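Hellton、無垢メープルの一枚板「Eltolano」を発売
節も杢も、そのまま出荷します

2025年11月21日
株式会社Hellton 広報

木製品の製造・卸を行う株式会社Hellton(以下、Hellton)は、メープル材のボード「Eltolano(エルトラノ)」の受付を本日より開始します。長さ609mm、長方形、角は軽く面取りのみ。初回は901枚。なくなり次第いったん締め切り、次は春以降の予定です。

取り急ぎ要点。

・品名 Eltolano メープルボード
・材 メープル(無垢)
・長さ 609mm(幅は木取りにより変わります。ご注文時に在庫表をご確認ください)
・仕上げ 無塗装、オイル仕上げの2種
・初回数量 901枚
・販売 Hellton直営の通販ページ、および取扱店Skurkbridge

価格は取扱店によって異なるため本リリースには載せていません。価格表が必要な方は末尾の窓口まで。

開発の経緯

もともとは家具の端材の話でした。テーブルの天板を取ったあとに、長さはあるのに幅が足りない材が残ります。これまでは脚や幕板に回すか、色の揃わないものは燃料に。もったいない、という声は工場の中で何年も前から出ていたものの、商品にする手が足りず後回し。

動き出したのは昨年、木材の仕入れを担当するテオフィロ・ベドヤ(Teófilo Bedoya)が、うねりの強いメープルをまとめて引き取ってきてからです。天板用としては模様がばらばらで、隣どうしに並べると喧嘩する。一枚ずつ見ると、どれも悪くない。じゃあ一枚のまま売ろう、となりました。

設計はフリート・フェルブリュッヘン(Griet Verbruggen)。設計といっても四角い板です。本人いわく「やることが少なくて、決めるのに時間がかかった」。取っ手穴、溝、脚、焼き印、いずれも試作して、いずれもやめました。焼き印は最後まで残っていたのですが、杢の上に押すと板がうるさくなるため、ロゴは同梱の紙に移しています。

木目について

メープルは色の淡い材です。クリーム色から薄い黄褐色。長手方向にまっすぐ流れる木目のものもあれば、波のような縮みが出るもの、途中で大きく渦を巻くものもあります。一枚の中に両方入っていることも多く、片側は静かで反対側だけ賑やか、という板も普通に出ます。

濃い筋について。帯状に色が濃くなっている部分は、汚れや焦げではなく木そのものの色の差です。研磨しても消えません。小さな節も同じで、抜けたりぐらついたりしないものは良品として出荷します。抜け節、貫通した割れ、手に引っかかるささくれのあるものは検品で外します。

この基準、社内でもかなり揉めました。当初案では節のあるものを「B品」として別価格にするつもりでしたが、仕分けを試しに4人でやったところ、どこからがB品か毎回変わる。同じ板を翌日もう一度見せるとまた変わる。そこで等級は廃止、節あり節なし同一価格としました。節のないものをご希望の場合は備考欄にその旨を。ご希望に添えないこともあります。

個体の写真を見て選べるようにしてほしい、というご意見は10月の内覧会でもいただいています。現在、在庫から選べる「一枚選び」ページを準備中。全数は難しく、木目の変化が大きいものから順に載せていく形になりそうです。公開日は未定。決まり次第お知らせします。

使いみち

特に決めていません。内覧会でお試しいただいた方の用途は、パンをこねる台、書見台の下敷き、植木鉢の置き板、プラモデルの作業板など。鉢を置いた方には受け皿の併用をお願いしました(輪染みが出ます)。

弊社の事務所ではキーボードの下に敷いている者が一名、コーヒー豆を選り分けるのに使っている者が一名。白っぽい板の上だと欠け豆が見つけやすい、とのこと。

食品に直接触れる用途でお使いの場合は無塗装をお選びください。オイル仕上げは室内の小物置き、作業板、飾り台向けです。無塗装は水や油を吸いますので、染みはつきます。つくものと思ってお使いいただけると助かります。

仕上げと手入れ

無塗装。表面は仕上げ研磨のみ、さらっとした手触り。濡らすと最初の数回は毛羽立ちます。乾いてから細かい紙やすりで木目に沿って軽く。

オイル仕上げ。塗布と拭き取りを2回。少し色が深くなり、縮み杢がはっきり出ます。乾いた布で拭くだけで十分ですが、かさついてきたら薄く塗り足してください。塗ったあとの布は水に浸してから廃棄。丸めて放置すると発火のおそれがあります。これは必ず守ってください。

共通の注意。
・食器洗い機、電子レンジ不可
・直射日光の当たる窓辺に長く置かない
・水洗い後は立てて乾かす
・反りが出たら、しばらく裏返して様子を見る
・鍋を直接置かない

反りについては質問が多いので補足を。無垢の一枚ですので、季節で多少動きます。平らな台に置いて角を押すと少しかたつく、くらいは許容としています。かたつきが大きい場合は到着から30日以内にご連絡ください。交換、または平面の取り直しで対応します。取り直しの場合は板がわずかに薄くなります。

梱包

箱は一枚用。板を薄紙で包み、四隅に紙の当てもの。プラスチックの緩衝材は使っていません。試作では角の当てものが薄く、配送の途中で一枚、角を潰しました。以後、厚みを倍に。

同梱物は、手入れの説明書、紙やすり一枚(無塗装のみ)、製材記録のカード。カードには製材した月と木取りの番号を手書きで入れています。字の読みにくいものがありましたらすみません。番号から元の丸太までたどれますので、同じ丸太の板を追加でほしいという場合はカードの番号をお知らせくたさい。在庫があれば取り置きします。

Jankauskaitė工房との同時企画

発売にあわせ、革小物のJankauskaitė(ヤンカウスカイテ)工房が、Eltolanoを包んで持ち運べる帯革を製作します。幅広の革一本に留め具ひとつ。板に穴は開けません。色は生成りと焦茶。

こちらは同工房の受注製作となり、Helltonでは取り扱いません。板と革の同時発送もできませんので、ご注文はそれぞれの窓口へ。納期は工房に直接お尋ねください。

展示

Skurkbridge店頭にて、無塗装とオイル仕上げを並べて展示します。触っていただけます。爪で押すのはご遠慮を(内覧会で跡がつきました)。店頭分はその場でお持ち帰り可、ただし数は少なめ。

展示に使う板は、うねりのおとなしいものと強いものを混ぜて選びました。台の色で見え方がずいぶん変わるのも面白いところで、木の机に載せると淡い色が沈み、青い台の上だとクリーム色が前に出ます。床に近い灰色の上では模様の細かいところがよく見える、というのが売り場担当の意見。照明はなるべく昼光に近いものにそろえる予定です。

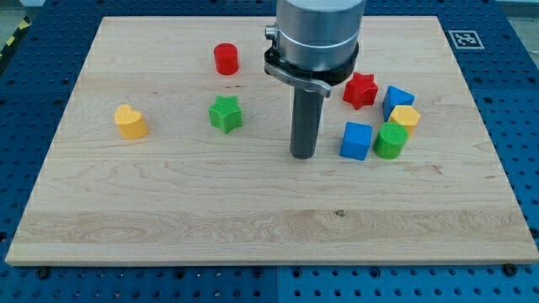
メープルボード。手前側に色の濃い渦状の杢、中央やや右に小さな節。青い穴あきの作業台上。

担当者コメント

テオフィロ・ベドヤ(仕入れ)
「丸太のときは分からないんですよ。挽いて、開いて、はじめて出てくる。まっすぐだと思って買った材が中で渦を巻いていることもある。家具の担当には嫌な顔をされますけど、今回はそれが主役なので。節も、私は好きです。枝があった場所ですから」

フリート・フェルブリュッヘン(設計)
「面取りの量だけで試作を重ねました。大きくすると柔らかく見えるけれど、厚みの見える前の縁がぼやける。私はあの縁の線がすっと通っているのが好きで、結局かなり小さい面取りになりました。手で持って痛くない、その手前ぎりぎり。塗装は、自宅では無塗装を使っています。染みだらけです」

よくいただくご質問

長さの変更はできますか。
初回分は609mmのみです。切断のご依頼は承っていません。ご自身で切っていただくのは自由ですが、切断後の返品は不可。

裏表はありますか。
ありません。両面とも同じ仕上げです。木目の派手なほうを上にして梱包していますが、梱包担当の好みです。

名入れは。
準備中。贈答用のお問い合わせが多く、紙帯での対応を先に始めるかもしれません。

法人での購入は。
まとまった数は事前にご相談ください。木目を揃えてほしい、というご要望にはお応えできません。揃わないものですので。

海外発送は。
現時点ではなし。

今後について

Eltolanoは同じ考え方で材を変えていく予定です。次の候補はいくつか乾燥中で、どれが先になるかは木の乾き次第。長さ違いについても検討に入っていますが、こちらも時期は申し上げられません。端材から始まった企画のため、材が出ない時期は作りません。

報道関係の皆さまへ

サンプルの貸出し、画像データの提供、工場の取材を受け付けています。貸出しは無塗装・オイル仕上げ各一枚まで、期間は二週間。返却時は元の箱で。撮影で水や食材をお使いになる場合は事前にひとことお願いします(お断りするわけではなく、別の板をお送りします)。工場取材は挽き作業のある日とない日がありますので、日程にご希望があれば早めに。

本リリースの内容は発表時点のものです。仕様、数量は予告なく変わる場合がごさいます。

お問い合わせ
株式会社Hellton 広報 Eltolano係
受付は平日の日中、メールでのご連絡は通販ページ内のフォームから。折り返しに数日いただくことがあります。

以上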